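1 June 2018
Bench notes, Stovar blocks

Colour check for the Grevley set. Cubes wiped with a damp cloth, left on the white table, lights at 800 lux. Red holds well against the wall. Green reads a little bright on its top face; Blažena Kuruc to compare with the March swatches. Table has scuffs and smudges, mostly right half. Clean before next run.

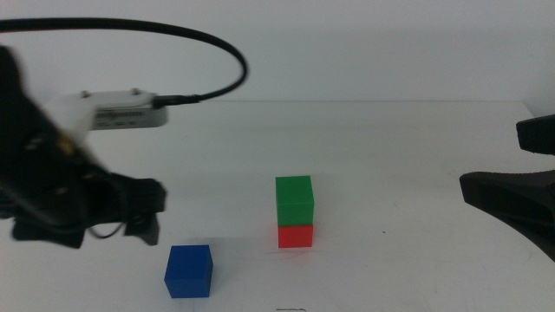
Green on red, slight overhang one side.

Restack and recheck at 2000 lux.

2 comments · 0 shares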